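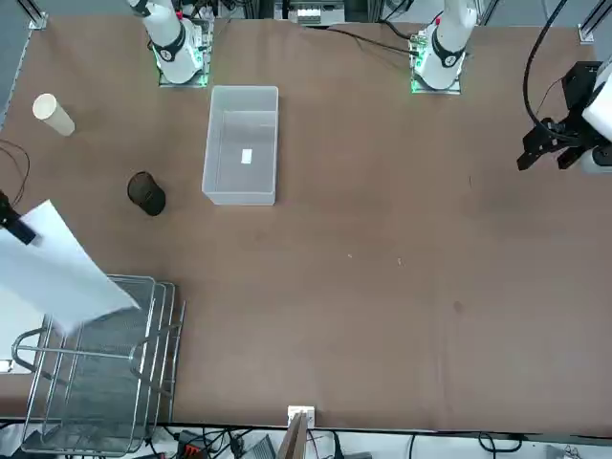

Par Ching-wen Tai, service des relations presse, Carré
Communiqué – octobre

Carré ouvre à Foltthorpe un atelier de reliure et de conservation du papier

L'association Carré annonce l'ouverture, en octobre, d'un atelier consacré à la reliure, à la petite restauration et à la conservation des documents familiaux et associatifs. Installé dans l'ancienne école de Foltthorpe, il accueillera le public à partir de 10 heures.

Le projet est conduit avec la commune de Stistcombe, dont les archives paroissiales et scolaires ont souffert de plusieurs hivers d'humidité. Une première série de 21 registres sera traitée au cours de la saison : dépoussiérage, consolidation des coutures, remplacement des gardes et mise en boîte. Les volumes dont l'état exige une intervention plus lourde seront confiés à un restaurateur agréé, aux frais des deux communes.

L'atelier proposera également un programme de formation ouvert aux particuliers, aux enseignants et aux bibliothécaires. Chaque cycle comprend cinq séances et réunit au maximum huit participants. Les séances porteront sur le pliage et la couture des cahiers, le choix des papiers et des colles, la réparation des déchirures au papier japonais, ainsi que le rangement des photographies et des correspondances. Aucune expérience préalable n'est demandée. Le matériel est fourni, à l'exception du tablier.

La société Adent, fabricant de cartons et de boîtes de conservation, apporte son concours au projet pour une première période de deux ans. Elle prendra en charge les fournitures courantes et mettra à la disposition des stagiaires un choix de papiers sans acide.

« Les familles nous apportent des livrets, des cahiers de comptes, des lettres tenues par un élastique depuis trente ans. Nous souhaitons qu'elles repartent avec des documents lisibles et les gestes pour les garder ainsi », déclare Ching-wen Tai.

Les inscriptions au premier cycle se font à l'accueil de l'atelier ou à la mairie de Stistcombe. Un tarif réduit est accordé aux étudiants et aux demandeurs d'emploi. Les personnes souhaitant faire examiner un document sont priées de prendre rendez-vous et de le transporter à plat, sans ruban adhésif ni pochette plastifiée.

Contact presse : Ching-wen Tai, Carré, ancienne école, Foltthorpe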